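What Happens to Old Fittings? Home Renovation Waste in Skusgate
Project report, Building and Environment course, Idness College
5 June 2025

1. Introduction

When people redo a kitchen or a bathroom, most of the attention goes to what is coming in. This project looks at what goes out. It asks how households in Skusgate get rid of small interior parts such as knobs, hinges, handles, trim, floor pieces and wall panels, and how much of this could be used again.

I picked small parts on purpose. There is already plenty of writing on bricks, timber and concrete. Small parts are usually thrown in a mixed bag with plaster and packaging, and they do not show up separately in the town's waste records.

2. Method

The work ran from October until the end of the spring semester and had two sides. The first was a paper survey. I delivered 800 forms to homes in the Trerkari district, where many of the houses are going through their second or third renovation. Of these, 200 came back filled in well enough to use. The form fit on one page and asked what had been removed in the last renovation, who removed it and where it went.

The second side was the donation log kept by Eder, the used building goods store on the east side of town. The log is a handwritten book with one line per item. I typed up one full year, which came to 3095 lines, and sorted them by type.

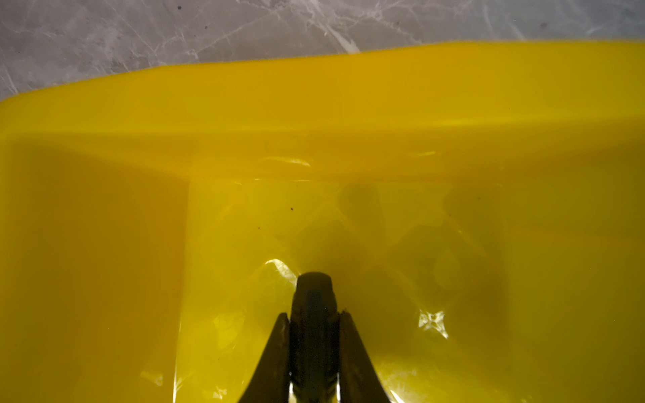
The sorting took longer than planned. The log uses different words for the same thing depending on who was at the desk. "Pull," "handle" and "knob" are mixed freely, and trim can be listed by length, by color or as "bits." I made a list of terms first and then went back and changed my early entries to match. Lines that I could not place went into a group called "other," and they are left out of the comparisons below.

3. Results

3.1 Floors and walls

Flooring was the item most often removed in the survey, and it was also the item least likely to be passed on. The main problem people wrote down was breakage. Glued tiles rarely come up whole, and planks with a locking edge lose the edge if they are pulled at the wrong angle. Several people had kept a box of leftover new pieces in the basement, and these are much easier to reuse than anything taken off a floor.

Color and pattern matter too. Stone patterns in gray have sold steadily at Eder, while strong wall colors can sit for a long time. Trim sits somewhere in between. It is easy to remove, but buyers want one long piece, and what arrives is mostly short.

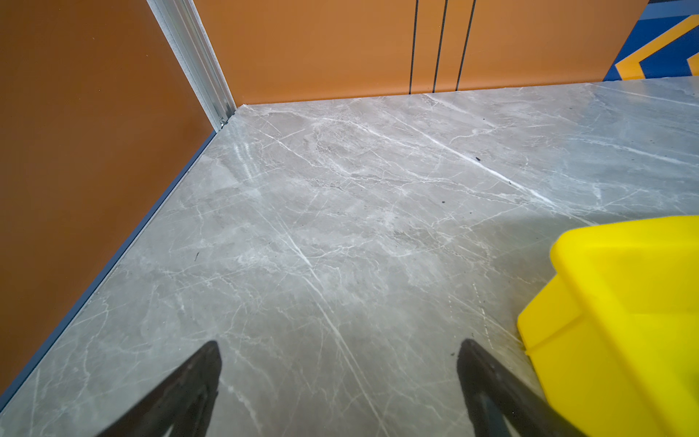

Figure 1. Gray marble-patterned floor meeting a brown-orange wall panel, with a narrow dark trim strip.

3.2 Who does the work

In homes where the owner did the removal, more parts were saved. Where a contractor did it, nearly everything went into a dumpster. This does not mean contractors are careless. Two of the forms explained that saving parts had been offered at an hourly rate and that the owner had turned it down. A cabinet door takes a minute to rip off and a good deal longer to unscrew and wrap.

3.3 Knobs, pulls and hinges

Metal hardware did far better. It is small, it survives removal, and it can be posted or carried on a bus. In the Eder log it made up the largest group of items after doors. The trouble is matching. A kitchen may need 30 knobs of one kind, and donations tend to come in as handfuls. Gold-colored hardware is popular again, and the odd ones get bought for single drawers and nightstands.

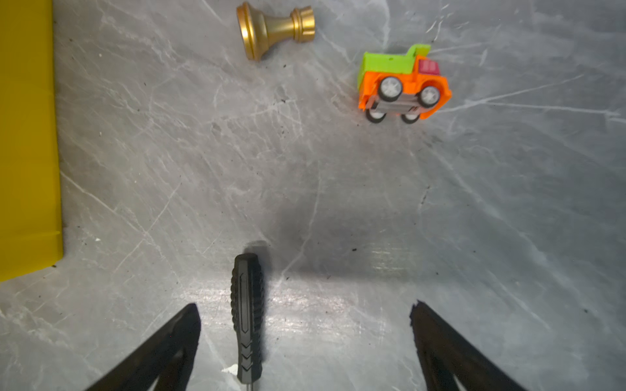 Figure 2. Gold-colored metal knob lying on its side on a gray marble-patterned surface.

Screws are a related problem. Knobs are often donated without them, and thread sizes differ between older and newer types. Eder now asks donors to tape the screw to the base, but the log does not say how many do.

4. Limits of the study

The survey covers one district, and people who care about reuse were probably more willing to send the form back. The log counts items and gives no weights, so a door and a hinge each take up one line. I also have no record of what was refused at the desk.

5. Recommendations

The town could add a shelf for hardware at the recycling center, next to the paint drop-off. Eder could use a short printed list of item names so that the log can be searched. A follow-up project could weigh the items for one month and ask contractors directly what it would take for them to set parts aside.

Appendix A contains the survey form. Appendix B contains the list of terms used for sorting the log.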